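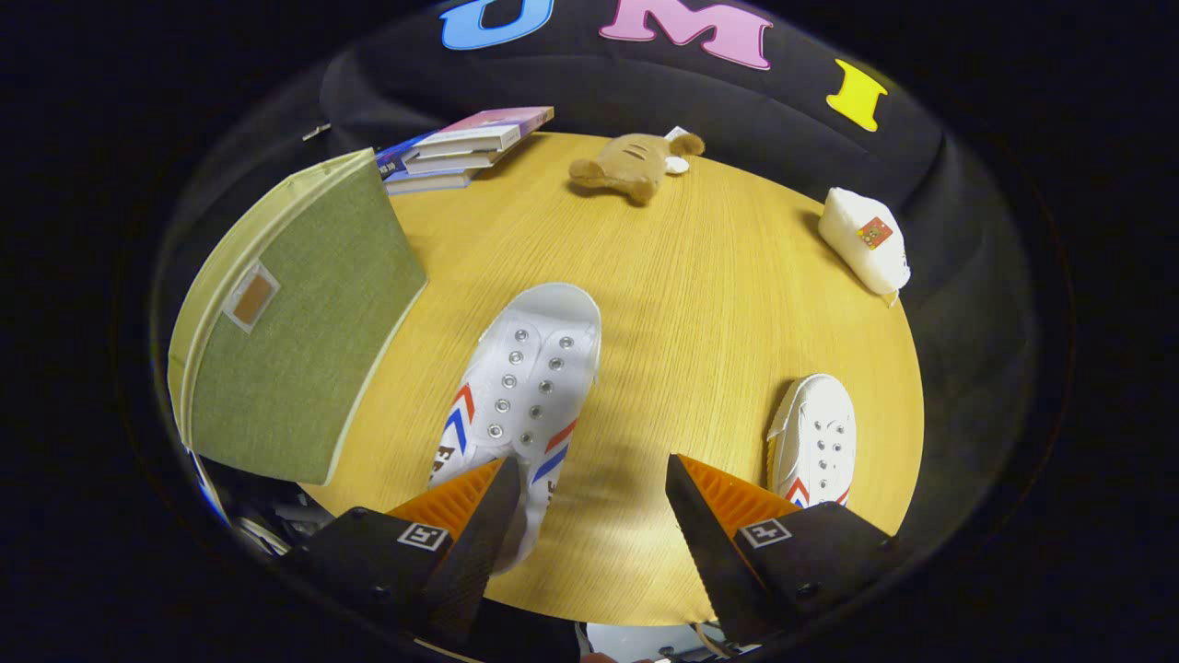 Can a machine tidy a family's table yet? Some of the time, and slowly. Shoes, books and soft toys still give it trouble, and a person has to set up most of the work.

Groklow is looking for people in Hornuldale to take part in a study of household chores. You will sort and put away everyday items such as sneakers, books and storage boxes using a hand-held gripper, and tell us which jobs you would hand over to a machine.

Sessions last 2 hours. No technical background needed. You must be 18 or over and able to stand at a table.

We also have 2 paid openings for session assistants, starting in January.

To apply, write to Ctibor Šťastný at the Groklow office and say which days suit you.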